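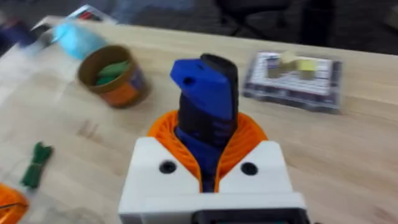 # Bench Tidy Notes, Trula workshop

The Trula bench notes cover the small-parts end of the shared workbench: what is kept there, how the entries are written, and how to put things back. They started in June as a text file for one person's use and now have 89 entries in them. The bench top is pale wood with seams running across it, and small dark parts show up well on it. Anything blue and black, like the piece standing upright over the table, can be found from the other side of the room, so entries for brightly colored items are kept short. Entries for plain wooden pieces are longer because those get lost.

## What is in the folder

- `items.csv` has one row per item
- `places.csv` has the name of each spot on the bench and the shelves
- `notes/` has free text, mostly about screws
- `old/` has the first version of the list, kept for reference

The item rows are numbered. Numbers are not reused when something is thrown out, so there are gaps. The highest number at the moment is 2081, which comes from the old Plusa stock list. We carried those numbers over so the labels already stuck on the drawers would still be right.

## Columns in items.csv

**number**: the item number, as above.

**name**: what a person would call it out loud. "Screwdriver, cordless" is fine. A part number goes in the remarks.

**color**: one or two words. Use the plain word. We had four different names for the same green and it made searching useless.

**place**: must match a line in `places.csv`.

**remarks**: anything else. Missing lids go here.

## Places

There are 32 places. Ten of them are drawers in the Mekovico cabinet, which stands against the back wall and has its own key. The rest are shelves, boxes, and areas of the bench top. "Bench, loose" is allowed as a place but should not stay in the file overnight.

Boxes with lids are listed by the lid, since that is what you see when they are shut. Do not use the top of a closed box as a place. Small things get put there while someone is working, and then the box is opened and they roll off the back.

Cans and other round containers are listed by what is printed on the side. If there is nothing printed, put a strip of tape on it and write the item number.

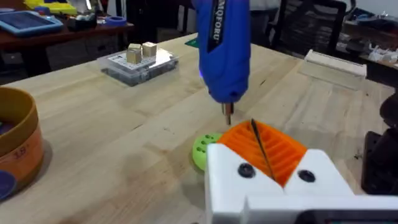

## Putting things back

Work from the middle of the bench outward. Power tools go first. Take the bit out of a cordless screwdriver before it goes in the drawer, and check that the work light is off. Bits have their own tray in drawer 3.

Wooden cubes go together in one box, any size. They are used as spacers and for test fits and there is no point in sorting them further. Printed discs and other round plastic parts go in the shallow tray, holes facing up.

Wipe the wood with a dry cloth. The specks and scuffs that are already in it do not come out, and sanding was tried once at one corner with a poor result. Please don't use the spray from the Trevaskis shelf, it leaves the surface sticky.

## Known problems

- Some rows have a color and no place. These came from the Plusa list and the items may be gone.
- Drawer 7 was relabeled and the file has both names for it.
- Remarks are in two spelling styles.
- Foam and plastic blocks are under the same name in the older rows. New rows should say "block" and give the material if you know it.

## Changes

Send changes to Bujar Hodžić or edit the file and leave a line in `notes/changes.txt`. If you are adding more than 10 rows, ask first so two people are not typing in the same block of numbers.

The list can be copied for use in other workshops. Take out the place names first, they won't mean anything elsewhere.

3 comments · 10 shares

Trula workshop notes | Contact: Bujar Hodžić | Back to top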